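Forums > Hardscape & Paving > Driveways and Walkways > Rubber pavers over old concrete, worth it?

plitska_yard
We have a 620 square foot front walk and parking pad, poured long before we bought the place. Three panels have lifted from maple roots and one has a crack I can fit my thumb in. A contractor quoted Tadard rubber pavers laid over compacted stone. The material alone is $1,452 for the walk section. Has anyone had these down for a few winters?

gravelbed20
We put Tadard on a side path in Lyons. They move with the roots, which is what you want. The color faded the first summer and then stopped. My only complaint is the edging. It needs to be spiked every couple of feet or the outer row creeps.

dmorrow
I would grind the lifted panels and leave the rest alone. Grinding took a morning at our place and cost far less than new material. Rubber gets hot in full sun and it smells.

gravelbed20
Grinding works once. The roots keep growing and you are back there in a few years with a thinner slab.

dmorrow
A few years is fine with me. Ask the contractor what he does about the roots under the stone - mine had no answer.

oksana_h
I went with Fureo clay pavers on sand. More work, but I can lift one by hand and put it back. 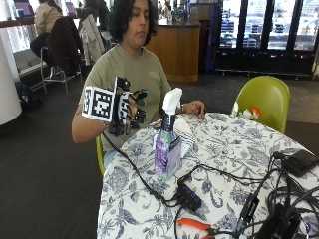
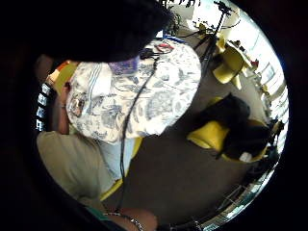
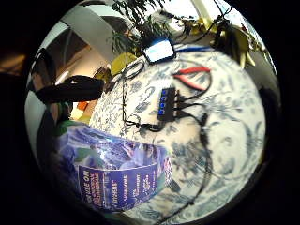
Re: Rubber pavers over old concrete, worth it?

plitska_yard
Thanks Oksana. How deep did you dig for the base? I have clay soil and water sits near the garage after heavy rain.

oksana_h
Eight inches on the walk, deeper where the car goes. Fabric first, then crushed stone in layers, then an inch of sand. With clay soil I would not skip the fabric. Pitch it away from the garage before you do anything else.

dmorrow
Agree on the pitch. Disagree on sand if water already sits there. It washes out. Use small angular stone for the bedding.

oksana_h
Mine has not washed out, but my lot slopes. On a flat lot you may be right.

plitska_yard
I am leaning toward rubber on the walk and leaving the pad for next year. I will ask about the edging spikes and get a price for grinding too.

gravelbed20
Get the spikes in writing. Ours were left off the first quote.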